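Trernero to Open Desktop Computer Refurbishing Bench in Sernport

SERNPORT, 24 February 2023 – Trernero, the Bloxham office equipment reseller, will start refurbishing retired desktop computers at its Sernport workshop, having run out of shelves on which to ignore them.

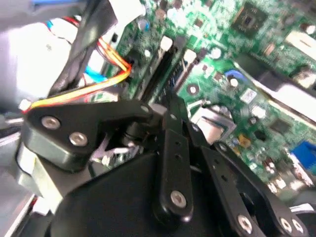
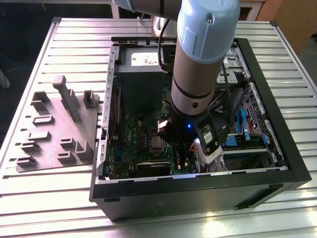
The firm holds 1,947 old towers, most of them black and all of them heavier than they look. Each will be opened, cleaned, tested and given a fresh drive. Machines beyond help will give up their parts to the others.

"We told ourselves we were keeping them for spares," said Declan Mellor, operations director. "You don't need 600 spare power supplies. You need a plan – and a dust mask."

The first 40 computers go to the Prameneck adult learning center in August, with 300 more to follow. Workshop manager Darren Greenwood said each will come with a keyboard and a mouse, though he could not promise they would match.

Schools and clubs wanting computers may apply at Trernero's Bloxham front desk.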